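Please let the simulator be boring

I write planning software for two-armed robots, and this is an opinion, so I will say it early: most teams make their simulated tables too rich, too soon. They want wood grain, coffee stains, changing sunlight and a background that looks like a kitchen. I think that for the first months of a project a grey table is better, and I want to explain why.

At Brolldale, where I work, we had a long argument over this in August. Rhydian Sayce, who looks after our perception code, wanted textures on everything. His reasons were serious. A vision model trained only on clean surfaces will learn that the world is clean, and then it meets a real bench and fails. I do not say he is wrong. I say that he was answering a question we had not reached yet.

Our question was in the planner. We had two arms, two hands, a blue tray, a yellow container and a white plate, and we had 342 test episodes which ended in "failed" without any more information. Was the grasp bad? Did the arms wait for each other? Did the camera lose an object because an arm was over it? With a plain table I can look at one overhead picture and make a reasonable guess in a few seconds. An arm that covers most of the tray is easy to see when there is nothing else to look at.
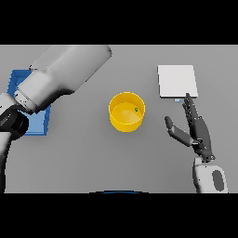
What a plain picture gives you

The first gift is that occlusion becomes a thing you can discuss. In a decorated kitchen, when the tray goes missing from the detector's list, everybody suspects the light or the texture. On plain grey there are fewer suspects. Nest Ifans spent one morning going through our failures and put 16 of them down to the same cause: the left arm was above the tray, the tracker dropped the tray, and the planner then behaved as if the tray did not exist. The fix was to let the tracker remember an object for longer when it knows that an arm is in the way. This is old advice, but we had not followed it.

The second gift is that you notice the arm which does nothing. People who write about two-armed robots like to talk about coordination, the handover, the shared lift. In our logs, very much of the work is done by one side while the other side stays open and waits. A waiting hand is still a decision of the planner. It takes up space, it can hide the edge of a plate, and the planner should have a reason to leave it there. Ours had no reason. It left the right hand where the reset had put it, and we had never asked if this was a good place. 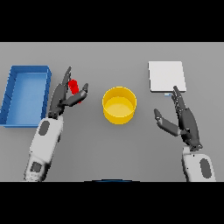 The left hand holds the red cylinder upright; the right hand is open, its fingertips at the lower edge of the plate.

Against my own side

Hatsue Ikeda read a draft of this text and told me that I am too comfortable. She is right on one point. When a simulator is so clear, it is tempting to stay inside it and to improve a number that has no meaning outside. We ran almost 2,000 episodes before we changed the colour of anything, and I would now stop much earlier. She also says that contact is the weak part of every simulator, and that fingers around a small cylinder will forgive errors there which a real hand does not forgive. I agree with this also, but wood grain on the table would not help with it.

My proposal is therefore modest. Keep the plain table until you can say, for each failure, which part of the software made it. Then add one kind of difficulty, measure again, and only afterwards add the next. Rhydian will get his textures. He has already prepared them – there is a folder with his name on it – and we will switch them on when the tracker no longer forgets the tray.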